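Northern lights watchers wanted!

Hi, I'm Munther Hijazi, and I run Sitico, a little project that tracks how auroras change when the solar wind picks up. I need 100 people to log what they see from their own backyards this June (cloudy nights count too!). You fill in a 2-minute form, and I match it up with magnetometer readings from our station in Darberg. No telescope, no physics degree, just a decent view of the sky. Sign up on the Sitico page and I'll write back with your start kit.
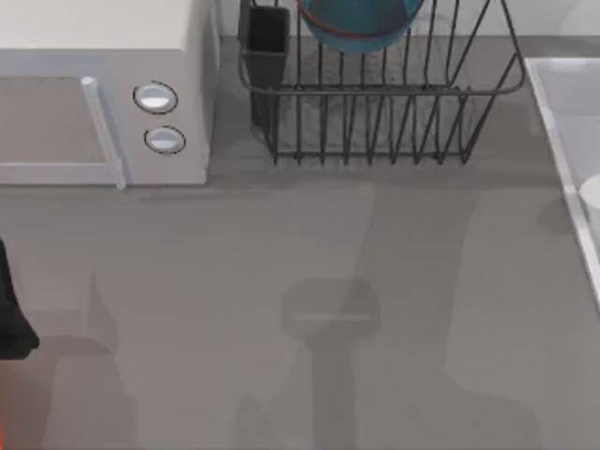 Microwave and dish rack on the kitchen counter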